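**Thread: Open metal bins on a wood bench, care and layout**

**tolman_k**
Replacing the plastic totes at my sorting bench with open sheet-metal bins. Collecting notes on floors, rims and surface protection before I order from Purner.
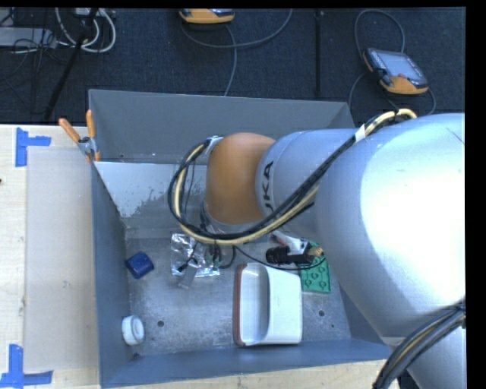 What should go under a metal bin so it doesn't mark a wooden bench top?

A sheet of 3 mm cork or rubber, cut slightly smaller than the bin base. Felt picks up metal dust and starts to scratch after a few months.

**gridley**
Rubber can stain pale wood if it has carbon black in it. Use cork, or the non-marking rubber Matar sells by the roll. I had black rubber under a bin from August on and the outline didn't sand out.

**tolman_k**
Noted. Second item: floor finish. A scuffed, mottled floor is normal for bare sheet after some use. I don't plan to paint it.

**osterveld**
Agree on no paint. Small parts chip it and the flakes end up in with the parts. Wipe with a light oil, then dry. I would put in a liner for anything with a polished face.

**gridley**
Disagree on the oil. Anything with a paper label will soak it up and the label comes off. Dry wax is cleaner.

**osterveld**
Wax wears through at the spots where items land. Mine lasted 11 days. Oil can be redone in two minutes.

**pell_mell**
What about holes in the bin floor? The Flernance bins have 2 and I lose M3 washers through them.

**tolman_k**
Cover them from below with foil tape. If you wash the bins, leave them open for drainage and use a removable mat.

**pell_mell**
Tape from below leaves a pocket that holds grit. I'd use a snap-in plug.

**gridley**
Plug is better if the hole is round and clean. Measure before ordering; the Imari plugs are sized in inches and the catalog rounds them.

**osterveld**
One more on layout. Keep the low wall toward whoever is reaching in. My walls are 170 mm at the back, and turning the bin around meant scraping a forearm on the rim all Thursday.

**tolman_k**
Going with cork underneath and plugs in the floor. Oil versus wax is still open. I'll run one bin of each and post the results.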